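Search news
Search

Path repairs at Vendik field to begin in July

The Cuervo parks office will begin repair work in July on the paved path at Vendik field. The work covers the asphalt surface, the soft edges on both sides and the bare ground next to the field. The path will stay open for most of the job, with short closures where crews are laying new material.

The path was first paved in 1977 and is used by walkers, runners and cyclists going between Vendik and the Sorkska neighborhood. It was last patched several years ago. A survey this spring found that the base is sound for most of its length and that a full rebuild is not needed. 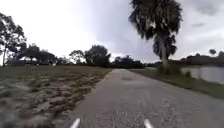
The path at Vendik field, where grass and sand have crept onto the asphalt.

The first stage is edge work. Crews will cut back the grass and clear the sand, then fill the low spots beside the path with packed gravel. The gravel strip will be 20 inches wide on the field side. Sondeck, the contractor, will start at the Vendik end and work toward Sorkska.

Residents asked at the spring meeting whether the path would be widened. It will not. The present width meets the county standard for shared use, and the office would like to spend the money on the surface - the most common complaint by far.
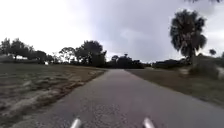
By the Cuervo Parks Office

Bare soil and thin grass lie along the field side of the path. That ground will be loosened and reseeded with a dry-ground grass mix after the edge work is finished. Some 1000 square yards will be seeded. Low rope fencing will go up while the grass takes hold, and dog owners are asked to keep pets on the path side of the rope.

No trees will be removed. Mowing of the wider field will go on as usual.

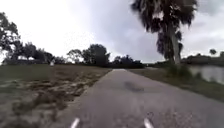

2 min read

The second stage is the surface itself. Inspectors marked 43 spots for patching, including cracks and shallow dips. Dark patches on the asphalt will be checked for drainage before any new material goes down. The grass strip between the path and the water will be left in place, and trucks will not be allowed to park on it.

Work hours are 7 a.m. to 4 p.m. When a section is closed, signs at both ends will show the detour. Cyclists should expect loose gravel near the edges during the first stage and are asked to slow down near crews.

Questions about the work can be sent to the Cuervo parks office or left at the front desk during business hours. Closure notices will be posted on the office news page the afternoon before each closure.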